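1/ Ok so I finally did it. After nearly 1,000 days in a row of Portuguese lessons on my phone, I signed up for a real class with a real human teacher in Rundville. Thread, because I have feelings.

2/ The teacher is Conceição Loureiro and she talks FAST. First night she asked me where I live and I told her, with total confidence, that I am a kitchen. (Cozinha. I panicked.)
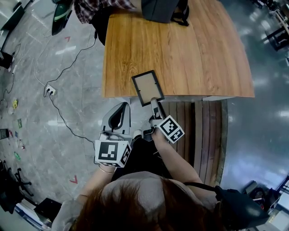
3/ The app never made me say anything to a person who was waiting for an answer! That's the whole problem. I know 2,699 words according to my stats page and I could not find the one for "Wednesday," which is the night class meets.

4/ It's quarta-feira, by the way. Fourth day. The weekdays are mostly numbered, starting at two with Monday, and I still have to do it on my fingers.

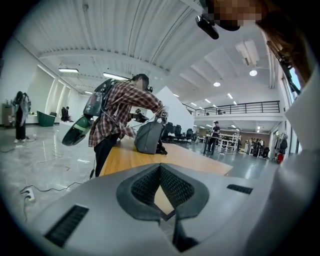
5/ Stuff that's helping: kids' cartoons, reading recipes out loud, and labeling things at home. A picture frame is a moldura, the table is a mesa, and the counter is either balcão or bancada depending on who you ask (I asked Nuno Cunha from class and we got into it for the entire bus ride to Fairclough).
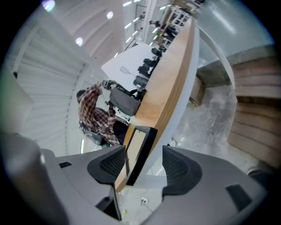
Nuno also got me to switch my phone to Portuguese, and I spent ten minutes trying to turn off an alarm.

6/ Next up is the nasal vowels. Pão is bread, and the way I say it is pau, a stick. I've ordered a stick at the bakery twice now and the lady just hands me a roll.

7/ Class runs through September, and then there's a level two if enough of us sign up. I'm in. If you've got easy podcasts, send them over, the slower the better!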